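Speaker notes – "Keeping the Recipes"
Mesdale Community Library, July 28, 2024

Welcome, everybody, and thank you for coming inside on such a lovely day. Wait for the folks at the back to find chairs. Mention the restrooms, and the sign-up sheet for the October swap over in Zerbridge.

Start with the tin. I grew up with a recipe tin on top of the refrigerator, and I wasn't allowed to touch it with floury hands, so of course every card in it has floury fingerprints on it, and I'd guess most of them are mine. When it came to me, I thought I was getting a cookbook. What I had was a pile of hints. "Butter, enough." "Bake till it smells right." One card says only "the plum one" and a list of four things, and none of them is plums!

(Pause here, let people laugh. Ask who has a card like that at home.)

So what I'd like to talk about this afternoon is how you get from a card like that to something your grandchildren could really cook from. I've been at it for 11 years and I'm still not done, so please don't expect a finished system.

First part: cook it with the person, if you still can. Don't sit them down at a desk and ask for amounts, they'll make something up to be polite. Stand next to them at the stove. Every time they reach for the flour, slide a bowl under and weigh it before it goes in. They will be annoyed with you. My aunt was annoyed with me for a whole winter, and then one day she started weighing it herself and telling me I'd got it wrong.
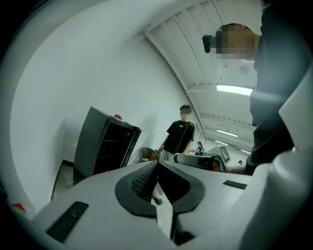 Cook it at least three times before you write down a final number. The first time you're both nervous. The second time somebody phones. By the third, you'll start to see what stays the same and what changes with the weather or the size of the eggs, and you can put a range on the card and feel fine about it.

Tell the dumpling story here, if there's time. Short version: the Trimorero side of the family (that's the village, not a surname) always let the dough rest under a warm bowl, and I left it out of my notes for years because I thought the bowl was just where she kept the bowl. My dumplings were like erasers. Once I put the bowl back in, they were fine.

Second part: write down the words they use. If your grandfather said "till it shivers," keep "till it shivers," and then add your own plain note in brackets beside it. I fixed up a lot of my early cards so they sounded like a magazine, and I'm sorry I did – I can't hear anybody in them anymore.

Drink of water. Check the clock. Should be at about 10 minutes.
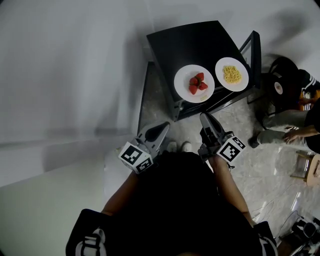 Third part: the paper itself. Please don't laminate the old cards. I know it's tempting, I did two of them myself, and the ink on one has gone a funny brown. Put them in plain acid-free sleeves, keep them out of the kitchen, and cook from a copy. Copy the backs too! Half of my best notes are on the backs: who came to dinner, what the butter cost, a phone number for a piano tuner.

Then give copies away. One set in one house is one leaky pipe from being gone. I mail a new batch to my cousins every October, and they write back to argue, and the arguments go in the folder as well.

Questions. Someone usually asks about recipes that turn out to be off the side of a box. Say yes, keep those, mine has at least one, and it's everybody's favorite cake.

Remind them: cards can be left on the front table for copying, name in pencil on the sleeve. Plum cake is by the door. It has plums in it, I checked.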